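Open day at Civska, who else went?

Posted in: Meetups and Visits

mollel_n
7 September 2025
So I finally got to the Civska open day and I'm still buzzing. Three hours on my feet and I would have stayed for three more. If you've only ever watched arms on video, go stand next to a pair of them. The sound alone is worth it, that soft whine when a joint slows down, and you can feel people leaning in every time a gripper gets close to the table.

The big halls had the usual palletizing stuff (fast, loud, fun for ten minutes). My favorite was upstairs in the Minja room, where they had the two-arm tabletop setup. Brown paper on the bench, blue tape grid, kitchen things, a cloth and a sponge. Elibariki Rotich was running it and answered every single question, including a few of mine that I now realize were pretty dumb.

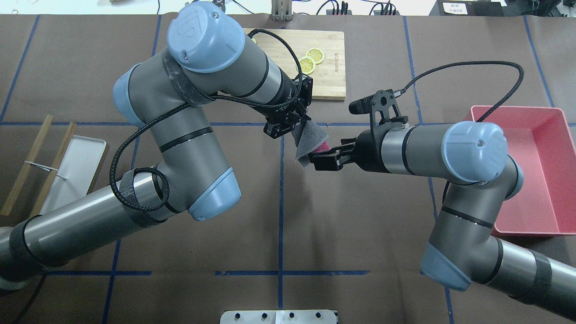 I asked him why cloth and he said because it never sits the same way twice. A block is a block. You can measure it, write the number down and go home. With a towel you have to look again every time you touch it. I've been doing pick and place at work for years and I'd never thought of it like that.

Anyway, who else was there? I know at least two of you said you were going.

tatu_ny
Me! I was in the 11 o'clock group, so we probably passed on the stairs. Agree on the Minja room, it was the best thing there by a mile. My kid (she's 11) did not want to leave and has been pinching socks off the laundry pile with two fingers on each hand ever since.

gearlash
I was there too and I'm going to be the grump. Slow. Really slow. I timed one round with my phone and gave up at 56 seconds. My mother could wipe down a whole kitchen in that time and tell you off while doing it. I get that it's research, but they put it on the poster right next to the palletizer and people walk in expecting the same speed.

mollel_n
Fair about the poster, I'll give you that. But the palletizer is doing the same box in the same spot all day! I'd take slow and looking over fast and blind. Different job.

gearlash
Sure, different job. I'd still like to see a number for how often it gets it right. I asked and was told to come to the talk, and the talk was full.

pkaijage
I got into the talk, so maybe I can help. Caroline Sang gave it, and she was good, very plain about what doesn't work yet. No overall success rate, sorry gearlash. She said they don't have one they'd stand behind until more of the towel trials are in. What she did spend time on was the views. They look at the table from the head and also from down at the wrist, and she put both up on the wall so we could compare.

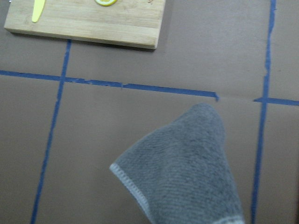

Her point was that a fold or a hem that's nothing much from high up is suddenly huge and obvious from down low, and that a lot of grasping trouble with fabric comes down to finding an edge. Then she took questions until they had to throw us out for the next group. 36 seats in that room and people standing along the back wall.

tatu_ny
Oh that's interesting, we didn't get any of that. Did she say what the tape is for? My daughter asked and I made something up about parking spaces.

pkaijage
Parking spaces isn't bad! Someone did ask. She said it's so the people resetting the table can put things back in more or less the same cell between rounds. I didn't catch whether the software uses it as well.

servo_sam
Didn't go, reading with envy. Question for those who did: is it real food? I tried something like this at home in August with actual lemons and the juice got into everything.

mollel_n
I didn't get to touch any of it, so I won't swear to the lemon slices. The yellow knife is like something out of a toy kitchen, though. What I liked was how ordinary the whole layout was, cutting board at the back, a tray on one side, a pink bin on the other. I could put that together on my own bench this weekend, and I probably will.

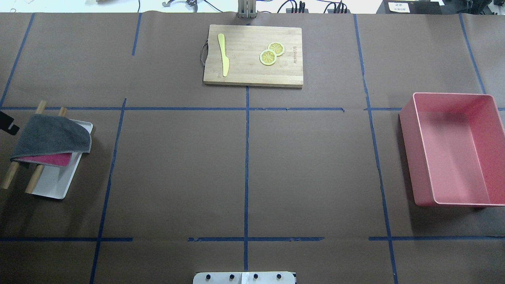

I've got two small Liline arms in a box that I bought secondhand and never did anything with. They're nowhere near as nice, but a towel costs nothing. If anyone wants to try the same layout and swap notes I'll start a build thread.

gearlash
OK, for that I'm in. But we're logging every attempt, good and bad.

mollel_n
Deal!

servo_sam
Count me in too. No juice this time.

pkaijage
Caroline mentioned that they're taking the same setup to Mamport later on, smaller room, and you have to sign up ahead. I'll post the link when I find the flyer, it's in one of my jacket pockets.

tatu_ny
Please do, I've been told we're going.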